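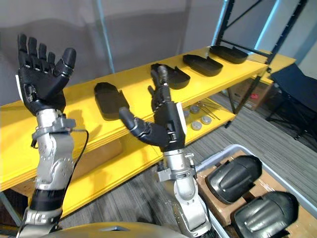
Quiénes somos

Drovholm es un taller pequeño que se dedica a las piezas de plástico negro: carcasas, bandejas, tapas y cubiertas que después otras empresas montan en sus productos. Somos 6 personas fijas y trabajamos en una sola nave, con la oficina en el mismo pasillo que el almacén. Quien nos visita pasa primero por delante de las piezas y después llega a la mesa donde se firman los papeles. A nosotros nos gusta este orden.

La empresa fue fundada por Jenő Erdős en el año 2000. Yo soy Jenő y escribo también esta página, así que pido perdón al lector si alguna frase suena un poco extranjera. Llegué a España con un contrato de un año como ajustador de moldes en la casa Bianchini, y me quedé. Cuando Bianchini cerró su sección de series cortas, compré dos máquinas usadas y una estantería, y alquilé la mitad de la nave que hoy ocupamos entera.

Qué hacemos

Nuestra especialidad son las series cortas y medianas. Un cliente grande pide muchas piezas y encuentra muchos proveedores. Un cliente que necesita 673 bandejas, ni una más, tiene más dificultad, y este es el cliente que solemos atender. Recibimos el plano o una pieza de muestra, hacemos una propuesta por escrito y fijamos con el cliente qué superficies son importantes y cuáles no se verán nunca una vez montadas.

La pieza que más conocen de nosotros es la bandeja de la familia Willa. Es alargada, con un extremo redondo y el otro recto, paredes levantadas en todo el contorno y una pequeña muesca en la pared lateral. Parece una forma sencilla, pero el extremo redondo nos costó un invierno de pruebas. La primera versión salía con la pared un poco abierta, y al apilar diez bandejas la torre ya se inclinaba. Lo corregimos en el molde en diciembre, y desde entonces la forma no ha cambiado.

La estantería amarilla

Muchas personas preguntan por el color. En nuestra nave, los muebles donde se presentan las piezas terminadas son amarillos porque el plástico negro sobre un fondo oscuro no se deja mirar bien. Sobre el amarillo, una rebaba en el borde se nota enseguida, y también un canto que no es recto. Probamos antes con blanco, pero el blanco se ensucia pronto y cansa los ojos por la tarde.

En la balda de arriba van las bandejas, en fila y separadas, todas orientadas hacia el mismo lado. Esta es una norma de la casa que parece de poca importancia. Cuando todas las piezas miran en la misma dirección, la que tiene un defecto de forma destaca de las otras sin medir nada – y medir se mide después, con calma, en el banco.

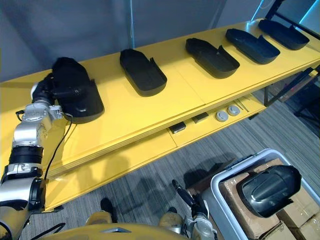 La balda de abajo es para las cosas pequeñas. No la usamos para bandejas, tampoco cuando hay prisa y falta sitio. Lo pequeño que se pone junto a lo grande se pierde, o acaba dentro de una bandeja y viaja con ella hasta el cliente. Esto nos pasó una vez con un pedido para Favdale, que nos devolvió la pieza perdida por correo, muy bien envuelta y con una nota amable. La nota sigue en la pared de la oficina.

Cómo trabajamos

Cada pedido tiene una hoja de papel. En ella se apunta el material, el molde, la fecha y quién ha revisado la serie. También guardamos los datos en el ordenador, pero la hoja acompaña a las piezas desde la máquina hasta la caja y lleva siempre una firma legible.

Las bandejas se colocan vacías y abiertas hacia arriba. Se revisa primero el borde, luego el interior y por último la muesca. Las piezas rechazadas no vuelven a la estantería ni por un momento: van a un cajón aparte y, cuando el material lo permite, se muelen para usarlas en pruebas.

No cobramos la primera muestra si el cliente trae un plano completo. Si el plano está incompleto, que es lo normal, nos sentamos juntos y lo terminamos. Esta conversación suele durar una mañana y ahorra semanas.

Visitas y contacto

Recibimos visitas con cita previa por las mañanas. Hay sitio para aparcar delante del número 67, la puerta gris al final de la calle; el timbre suena flojo y conviene pulsarlo dos veces. Quien quiera traer una pieza para comparar, que la traiga sin limpiar demasiado – las marcas de uso nos dicen mucho sobre dónde sufre el material.

Para presupuestos, rogamos indicar la cantidad, el color y si las piezas deben ir apiladas o separadas en la caja. Contestamos en español, en húngaro y, con más paciencia de la otra parte, en italiano.

Texto revisado el 13 de junio de 2022.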